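Demissie Kitchen Table Project
Progress report to the Caltia small grants desk
2025-06-14

Hi all,

You asked for a couple of pages on how the back room is coming along, and I'm going to give you the long chatty version, the way I did last time, and you can skim for the numbers. They're mostly in the middle.

The big news is the tables are finished! When I last wrote we had one stripped down to bare wood and two more standing on their ends in the hallway, and I was promising everybody they'd be back in use before the warm weather. We just about made it. All three are sanded, stained and sealed, and the room feels like a place where you'd want to sit down and shell peas for an hour. Before, it felt like a place where you'd wait for a bus.

I should say something about the finish, as it ate up more of the time than I'd planned for. The first coat went on in damp weather and dried cloudy on one end, so we sanded that end back and did it over. The second go was much better. We used the clear gloss you'd asked about in your March email (the Brultix one, the food-prep grade), three coats, with a light rub between each. I know Plakach quoted us for a matte oil instead, and I did think hard about it, but oil needs redoing every few months and I could see exactly who would be redoing it. Gloss wipes down with a damp cloth and a bit of dish soap and you're done.

Money next. The grant was 2,000 dollars and we have spent 867 of it on the tables, counting sandpaper, stain, sealer, two replacement legs and the rental on the floor-standing sander. I'd budgeted 883, so we came in a little under, and I'm pleased with that given the do-over on the cloudy end. Another 100 went on trays. The rest is still in the account and is meant for shelving and the second sink, and I'll come back to those.

The trays were a late addition and I cleared it with you by phone, but here it is in writing so it's on record. Once the tables were done I got nervous about people dragging pots and wet colanders across them. Putting a tray at each work spot solves most of that. Everything messy lives on the tray (peelings, wet knives, the bowl of whatever you're working on) and the wood around it stays fairly clean. Blue plastic with a raised rim, nothing fancy. They stack, they rinse off in the sink, and the little kids can carry one without help. I'd wanted white ones to match the cupboards but the blue were cheaper and I've come around to them, they look cheerful on the orange wood.

They do mark. I had hoped they'd hold up longer, and already there's some scuffing and smudging on the flat part that I'd call wear. It doesn't bother me much for peelings, but if we ever want them for serving I'd buy a nicer set and keep these for prep.

Sessions have been going well. Since the tables came back we've run the Tuesday soup group, the bread morning, and a canning afternoon that went way over time and left every surface sticky with apricot. I was a nervous wreck about the finish that day and I went over the whole lot with a lamp afterward, looking for rings. Couldn't find one. The bread people are the happiest of anybody, they say the dough comes off the gloss with barely any flour down, and they've stopped asking me for a marble slab (for now).

What hasn't gone so well is the light. The overhead fixtures are strong and the gloss throws it all straight back at you, in long white streaks. If you're sitting at the wrong angle you end up squinting at your onions. I tried turning the longest table and that helped the people on one side and annoyed the people on the other. I've asked for a price on diffuser panels and will let you know before spending anything. It might be that we just run half the lights in the daytime, which costs nothing at all and which I should have tried first.
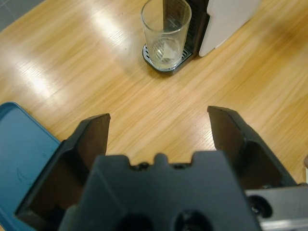 Abenezer Mekonnen

The color came out warmer than the sample card, more honey than oak, and the grain really comes up under the sealer. I worried it'd look too orange next to the gray floor but I like the two together now, and the soup group voted with their elbows by sitting down at it straight away. If you're coming to visit, try to come in the afternoon when you can see it by window light.

So, what's left. The shelving is measured and I have one quote in, from Caltia's usual supplier list, and I'm waiting on a second before I pick. I'd like it up along the back wall so the trays and the big bowls can come off the windowsill, where they're currently living in a tower that falls over when the door slams. The sink is the slow one. The plumber has been out to look and thinks we can run off the existing line without opening the wall, but he wants to come back and check under the floor before he'll put a figure on it. I don't expect to have that for you until the end of June.

One question from me: is the unspent bit on the tables okay to move over to shelving, or do you need a form for that? I filled one in for the trays and never heard whether it got to the right person. Happy to send it again.

Also, somebody on your side asked whether other groups could book the room. Yes please, mornings especially. The only rules are trays down before anything wet comes out, and no hot pans straight on the wood. I've taped a note to the cupboard with both of those on it and a pencil on a string for the booking sheet. The pencil has already gone missing once.

Receipts are in the envelope with the paper copy. The sander rental one is faded so I wrote the total on the back in pen. Call the kitchen number if you need me, and let it ring a while, I'm usually up to my wrists in something.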